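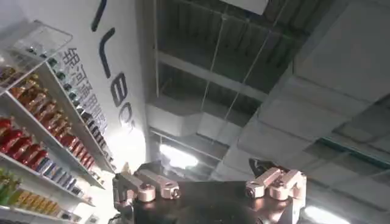 Fandari Opens Shelf-Picking Data Collection to Outside Teams

ERKWOOD – Fandari said today that it will share the recordings from its shelf-picking project with outside research teams beginning in December. The recordings are used to train a learning system called Horport, which is meant to help robot arms take bottles and boxes from store shelves and put them back.

The first release holds 214 hours of recorded work. It was gathered over 7 months by operators who guided the arms by hand controls, one pick at a time. Each recording pairs the view from a small camera at the gripper with the position of the arm and the opening of the fingers.

Bottles make up most of the material. They stand close together, they tip easily, and their shiny surfaces throw back light from overhead fixtures. A camera that rides on the wrist also turns with it, so shelves and walls can show up at steep angles, and at times the view takes in more ceiling than shelf. Fandari has kept those stretches in the release. Earlier versions of Horport were trained on level, well-framed views only and often lost track of the shelf when the wrist rolled.

Failed picks are in the release too. Operators marked each attempt as complete, dropped, missed or stopped, and they added a short note when the reason was clear to them. Teams that want only completed picks can filter by these marks.

Fandari worked with Alaoui, a data services firm, on checking the recordings. Alaoui reviewers watched every session and sent back those with missing arm readings or a camera clock that had drifted. Sessions that could not be repaired were recorded again on the same shelf layout where possible.

The release is divided into 4 parts:

Single bottles, front row
Single bottles, back row
Boxes and mixed shelves
Restocking

The restocking part is the smallest. Putting a bottle back into a narrow gap takes an operator much longer than taking one out, and Fandari plans to add to this part next year.

Research teams may apply for access through the Fandari website. Applicants are asked to describe their project, the arm and gripper they use, and how they will store the recordings. There is no charge for academic use. Companies will be offered a separate license – terms will be sent on request.

An online session for applicants will be held on a Tuesday at 4 p.m., with the link sent to everyone who has registered. Questions about file formats can be sent in ahead of time.

About Fandari

Fandari develops training data and software for robot arms used in stores and stockrooms. The company is based in Erkwood.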